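Lurnbridge Table Top 162
Toltico / Tables and Tops

Rectangular table top with a light wood surface, supplied without legs. Suited to dining, desk and workbench use. Fits Nägeli leg sets and most frames with a center rail.

Length: 162 cm
Width: 80 cm
Thickness: 3 cm
Weight: 42 lb
Hardware: not included

Surface
Pale blond ground with long, wavy grain lines. Creamy white bands alternate with warmer tan streaks, and a few darker brownish lines may cross them. Grain differs from piece to piece and cannot be selected when ordering.

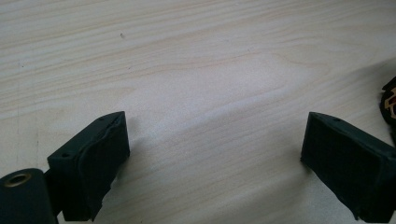
Care
Wipe with a damp cloth and dry along the grain. Do not use abrasive pads or bleach.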